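The Rollham Maple Play Board (and the little blocks that go with it)

Item: Rollham board, solid maple
Sold by: Utgate
Ships in: one flat carton
Page updated Monday, January 15, 2018

I've wanted to put this board on the site for ages, and now I finally have enough of them on the shelf to do it. If you've bought from me before you know I'm picky about wood, and you know I'll go on about it, so get yourself a coffee.

The Rollham is a plain rectangular maple board. No tray lip, no printed pattern, no cutouts to match shapes to. It's a flat, pale, good-looking work surface for small blocks, and it's the thing I reach for at home when the kitchen table is covered in mail and somebody wants to build something right now. You put it down, you dump the blocks on it, and there's your play space. When it's dinner time you pick the whole thing up and move it (yes, with the half-built castle still on there, if you walk slowly).

Why maple

I tried three other woods before I settled. Pine dented if you looked at it funny. The bamboo one was nice to touch but so streaky that my youngest kept losing the smaller pieces against it. Walnut was gorgeous and far too dark, and the price made me wince. Maple is hard and pale, and bright colors just pop on it! Red, yellow, green, blue, they all show up from across the room, and for little kids who are still learning to scan a surface and find the piece they want, I think that matters a lot more than anything fancy.

The grain is different on every board. Some are nearly plain and some have big wavy lines running the long way. I don't sort them, so please don't write asking for a wavy one (okay, you can write, and I'll look through the stack if it's a slow day, but I make no promises).

What goes on it

The board is sold by itself or with the Drudlow color blocks, and most people get both. The Drudlow blocks are small solid shapes in four colors. You get a mix of easy ones, like cubes and short fat cylinders, and more interesting ones, like the star, the heart and the hexagonal prism. I love that hexagon. It stands up on its end beautifully and makes a great tower base or a great stool for a very small doll.

The star is the one everybody fights over at my house, and the heart is the one that gets carried off in pockets. I sell single replacement shapes for exactly that reason, so don't throw out the set when one goes missing. Just tell me the shape and the color.

People ask if the paint is the same on every piece, and yes, it's the same all the way through the set. It has a soft finish and the flat faces catch the light in a way that makes the edges easy to see. My sister-in-law teaches preschool and uses them for sorting games, by color first and then by shape, and she says the board helps because the kids understand that "on the wood" means in the game and "off the wood" means out.

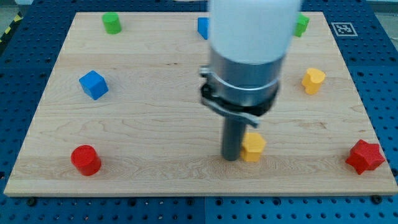
Size, weight and price

The board is 19 inches on the long side. I went back and forth on that, because I had a bigger one made up first and it was lovely, but it wouldn't fit in a normal backpack or on a high shelf, and it was a two-handed job for me, never mind a six-year-old. Nineteen inches gives you enough room to scatter a handful of blocks with space between them, and one kid can carry it.

Board alone: $35
Board with a full Drudlow block set: $89
Single replacement block: ask me, it depends on the shape

Shipping is extra and gets worked out at checkout. If you're ordering for a classroom and want several boards, email first and I'll box them together, which saves you a good bit.

Where you can use it

Pretty much anywhere flat. I've had mine on carpet, on the porch, on a folding table at the craft fair and on a picnic blanket (wobbly, but we managed). On slick tile it can slide a little when kids lean on it, so I keep a scrap of shelf liner in the drawer and put that underneath. I'd thought about gluing rubber feet on and decided against it. Feet mean you can only use one side, and I like being able to flip it over.

Looking after it

Wipe it with a damp cloth and dry it right away. Don't soak it and please, please don't put it in the dishwasher. I had one come back from a very nice customer who did that, and it looked like a potato chip. For wax crayon, a little cooking oil on a rag usually takes it off. Marker is harder. Very fine sandpaper works if you go with the grain and take your time, and a light coat of mineral oil afterward brings the color back.

The blocks just need a wipe too. They'll pick up small dings over the years, and I think they look better for it.

If you've seen the Phetsri board

A few of you have written to ask how this compares with the Phetsri board I used to carry. The Phetsri was a little thicker and had rounded corners, and it came in a darker stain. I liked it! But the stain rubbed off on light-colored carpet, and I got tired of answering mail about that. The Rollham has a clear finish only, so there's nothing to rub off. If you have a Phetsri and you're happy with it, keep it. The Drudlow blocks work just as well on either one.

Stock

I've sold 2,000 of the block sets since I started carrying them, which still kind of amazes me, and the boards go almost as fast once people see one in person. There's a good pile of both here right now. The next batch of boards is due in March, so if the order button is grayed out when you get here, that's when to check back, or drop me a line and I'll put one aside for you.

Returns are fine within a month as long as the board hasn't been oiled, sanded or run through the dishwasher.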